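# Rumum R7 boot liner for SUVs, estates and hatchbacks

Part no. 3722. Page last revised 2018-10-19.

The R7 is a one-piece moulded liner that sits over the factory boot carpet. It has a raised lip on all four sides and a ribbed floor, and it comes out through the tailgate without moving the rear seats. We make it at Nusthorpe in three base sizes and trim each one to the car before it leaves us.

If you have the older R5 and were happy with it, the fit is the same. The changes are the lip, which is now taller at the back corners, and the underside, which has a grippier finish so the liner stays put on short-pile carpet. Several owners of cars with a sloping rear screen told us the R5 corners fouled the parcel shelf supports. The R7 corners are cut in to clear them.

## Fitting

1. Empty the boot and vacuum the carpet. Grit under the liner will wear both.
2. Leave the liner unrolled indoors overnight. In January it may need longer, as the material is stiff when cold.
3. Feed the front edge in first, with the Rumum name towards the seats, then push the rear corners down.
4. Close the tailgate slowly the first time and check that nothing catches on the seal.

Don't trim the liner yourself until you have rung us. Most poor fits come from a variable boot floor being set at the wrong height. The R7 is cut for the lower position unless you ask for the upper one when ordering.

Cars with a spare wheel kit bought after delivery sometimes have a floor that sits a little proud. Measure from the floor to the load sill and put the figure in the notes box.

## Specification

| | |
|---|---|
| Material | Thermoplastic elastomer, black |
| Lip height, front and sides | 45 mm |
| Lip height, rear corners | 60 mm |
| Weight, medium size | 2.9 kg |
| Vehicle patterns held | 243 |
| Guarantee | 7 years, original buyer |

The guarantee covers splitting and loss of shape. It doesn't cover cuts, battery acid, or damage from a dog guard that has been bolted through the liner.

## Dividers

The Zawadzka divider set is sold separately and fits all R7 liners. It is two upright panels with hooked feet that drop between the floor ribs, so you can split the boot across or lengthways. The panels fold flat and store behind the wheel arch on most estates. They don't fit the R5 – the ribs are too close together.

The dividers are meant for shopping, boots and cans of screenwash. They aren't load restraints. Anything heavy still needs strapping to the car's own lashing eyes, and the liner has openings for these on every pattern where the maker provides them.

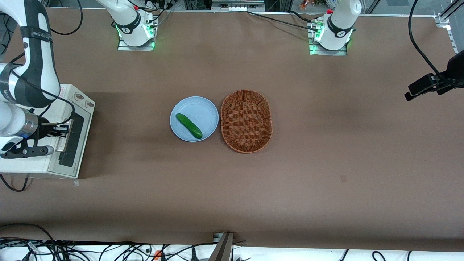
Loose food shopping is what most people buy the dividers for. A carrier bag falls over at the first roundabout, and after that everything rolls. An oval wicker basket with a thick braided rim, like the one beside the blue plate, stands well between two panels set lengthways, and a cucumber will stay in it all the way home. Wire baskets are fine too, but check the base for sharp ends before you slide one across the liner.

## Cleaning

Lift it out, hose it down and stand it on edge to drain. Washing-up liquid will shift most things. Avoid tyre dressing and silicone sprays, which leave the floor slippery.

## Ordering and delivery

Have your registration and the model year to hand. Stock patterns leave Nusthorpe in two working days. The less common ones are cut to order and take longer, usually a week. We keep some 300 medium blanks on the shelf, so the wait is for cutting and not for material.

Trade accounts are handled by Idrisa Mushi. Buyers in the north can also collect from Dedurow, our stockist, who will check the fit on the car if you phone ahead.

Unused liners can be returned within 30 days. Please roll them, with the ribs facing out – a folded liner keeps the crease and we can't resell it.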